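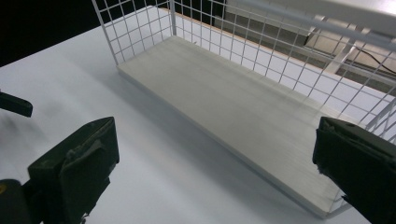
Basket and container storage, 16 August 2021

Rochelle wants a decision on the wire basket before we order any more of them for the sample kitchen. The Oston catalogue calls it a "space-doubling organiser". I have my doubts about the doubling. What you get is a wire basket with a flat board for a floor, and whatever space it saves has to be paid for in fiddling.

Things I looked at this morning, in no great order.

The floor. Pale grey with a faint wood-grain streak, on a white table. Declan thinks it looks smart. I think it looks like a bit of shelf somebody had left over, but I will grant that a flat floor beats bare wire for small lids, which tip into the gaps of an ordinary rack and stay there. Whether the grain finish survives a winter of damp tubs is another matter. The last Oston board we had in was bubbling at the corners by February.

The mesh. Square openings, white-coated wire. The coating is where I expect trouble. On the old Ranum racks it split at the welds and we had rust marks on everything. Nothing in the leaflet about the thickness of the coating. Wiremu has written to ask and has had a reply thanking him for his interest.

Lids. This is the real problem with the containers and no basket is going to fix it on its own. We have lids in the kitchen that fit nothing, and tubs with no lid at all. Glenys is for storing every tub with its lid snapped on, which keeps the pairs together and takes up twice the room. Anahera is for nesting the tubs and filing the lids upright along one wall of the basket. I tried upright filing with the Toltix lids and they slid down flat as soon as I took one from the middle. Possibly better with a divider. Possibly better with fewer lids.

Stacking on top.

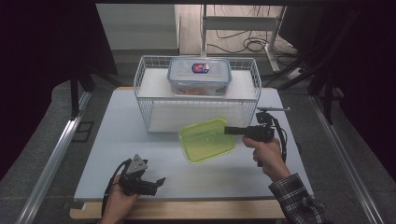
The snap-lock container sits across the top of the basket well enough, but then anything inside has to be got at from the side or by moving the container first, and people in a hurry will do neither. They will put the next thing on top of it. I would not count the top as storage at all. The leaflet does, needless to say, and that seems to be where most of the doubling comes from.

The coloured lids are a help, I will say that much. A lime-green one can be found at the back of a cupboard without getting everything out. The clear and bluish ones all look alike until you try them. If we do buy more containers I would ask for one colour to each size and stop there.

Load. The leaflet claims 10 kg. No mention of whether that is spread out or all in one spot. Will ask Tautahi if we can borrow their weights, ours went missing with the last clear-out.

Cost. Rochelle's sheet has us down for 133 baskets, item 2610. I would take 4 and see what they look like after a few months of people who don't care about them.

To do:
Ask Oston again about the coating.
Try a divider for the upright lids (Anahera has offcuts).
Throw out the orphan lids before anyone builds a storage system round them.
Declan to check whether the basket goes in the narrow cupboard with the door shut. He says it does. He has not measured it.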